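食卓の天板の話を書く。締切まであまり時間がないので、取材メモの順番のまま出す。

きっかけは引っ越し。十年使ったテーブルが新居の玄関を通らなかった。それだけ。脚を外せばよかったのに、外れない作りだった。で、買い替えるなら何の木がいいのか、と知り合いの木工の人たちに聞いて回ったら、全員言うことがちがう。

まず工房Noonanのゲアロイド・イーガンさん。家具を作って長い人で、挨拶もそこそこに「木目は好きで選べ」。樹種の名前で選ぶ客がいちばん後悔するらしい。名前より、実物の板の前に立ったときの気分。朝、寝ぼけた顔でパンくずを払いながら見る模様なのだから、と。なるほど。

板目と柾目の話も聞いた。丸太をどう挽くかで表情が変わる。年輪に接するように挽けば山形や楕円の模様が出る、これが板目。中心に向かって挽けばまっすぐな線がそろう、柾目。一枚の板のなかで両方が隣り合うこともあって、イーガンさんはそういう板が好きだという。にぎやかな所と静かな所がある。皿を置く場所に迷わない、とも言っていたが、これは意味がよくわからなかった。

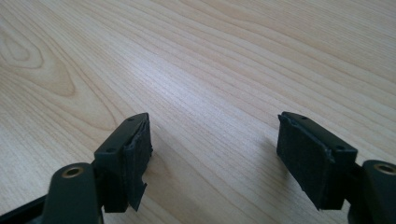

*明るい色の天板。楕円の渦と、斜めに流れる木目。*

柾目は狂いにくい。板目は反りやすい。教科書にはそう書いてある。ただし乾燥がきちんとしていれば、家庭の食卓でそこまで神経質になる必要はない、というのがイーガンさんの意見。むしろ置き場所。エアコンの風がまともに当たる、床暖房の真上、西日。この手の場所に置いた天板は、柾目だろうが何だろうが動く。二月の乾いた時期に「割れた」と電話がかかってくるのは、だいたいそういう家だそうだ。

色のことも。白っぽい木は部屋が広く見える、と家具屋では必ず言われる。本当かどうかは知らない。ただ、明るい天板は焼ける。何年かで飴色に寄っていく木が多いし、花瓶を置きっぱなしにすれば、その下だけ元の色で残る。カヴィタ・ヴァルマさん宅の食卓にはその丸がひとつあって、本人は気に入っている。どかすたびに、前の家の窓ぎわを思い出すんだとか。いい話なので、うちでもやろうと思う。

仕上げは大きく分けて二つ。塗膜を作るウレタン系か、しみこませるオイル系か。

ウレタンは楽。濡れ布巾で拭いて終わり。輪じみもつきにくい。そのかわり、いったん塗膜が傷むと自分では直しづらい。オイルは手がかかる。かかるが、直せる。紙やすりを当てて塗りなおせば、たいていの傷は薄くなる。ヴァルマさんは後者で、子供のボールペンの跡を三度消したそうだ。四度目はあきらめて残してある。

値段も見てきた。ショールームのGrevusで小さいサンプル板が999円。手のひらより少し大きいくらいの板で、これを家に持ち帰って、昼と夜の光で見る。面倒でもやったほうがいい。店の照明はどの木もきれいに見える照明なので。私は2枚買って、夜の台所で片方がまるで別の色になった。買わなくてよかつた。

ついでに角の話。丸いか、立っているか。展示場では誰も気にしないのに、暮らしはじめると一番体に当たるのがここ。リゴベルト・リャノスさんは工務店の人だが、子供のいる家には角の丸いものしか勧めないという。大人だって夜中に腰を打つ。私は前のテーブルで何度もやった。青あざの位置がいつも同じ。

それから水まわりのもの。食卓でいちばん天板を傷めるのは鍋だと思っていたら、リャノスさんいわく水差しだそうだ。鍋には鍋敷きを敷く。水差しには敷かない。底の水滴がそのまま一晩。オイル仕上げだと、朝には輪ができている。コースター一枚の話なのに、みんなやらない、と。私もやってない。 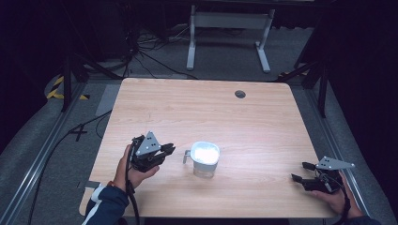 **暮らしの道具｜手入れ編**

というわけで手入れ。聞いてきたことを走り書きで。

ふだんは固く絞った布で拭き、すぐ乾拭き。木目に沿って。洗剤はできれば使わない。油がべたつくときだけ、うすめた中性洗剤で拭いて、水拭き、乾拭き。アルコールの除菌シートは塗装によって白くなるので、裏側の目立たない所で先に試す。これは全員が言った。

輪じみがついたら。まず待つ。水分がぬければ消えることがある。二、三日しても残っていたら、オイル仕上げの場合は細かめの紙やすりで木目の方向に軽く。輪だけを狙ってこすると、そこがくぼむ。周りごと、広めに。粉を拭いてオイルを塗って、余りを拭きとる。ウレタンならやすりは当てない。店に相談。

オイルを拭いた布。これだけは太字にしてもいいくらいだが、丸めて捨てると自然発火することがある。水に浸してから捨てる。ウーナ・マルケイさんは金物店Dellonのレジで、オイルを買う客全員に必ずこれを言っているらしい。常連にも毎回。言われた。

小さなへこみは、濡らした布を当ててアイロン。木の繊維がふくらんで戻る。無塗装かオイル仕上げの木に限る話で、塗膜のあるものにやると塗装のほうがやられる。アイロンは中温、数秒ずつ、様子を見みながら。深い傷や、繊維が切れてしまった傷は戻らない。

頻度は年に一、二回。つやが引いて、水をはじかなくなったら塗りどき。朝に塗れば夜には薄いものなら置ける、と缶には書いてあるが、イーガンさんは一日空けろと言う。その日の晩ごはんは床で。

で、結局どれを買ったのか。まだ買っていない。段ボール箱の上で食べている。来週もう一度、サンプル板を借りに行く予定。今度は角の丸い、模様のにぎやかなほうで。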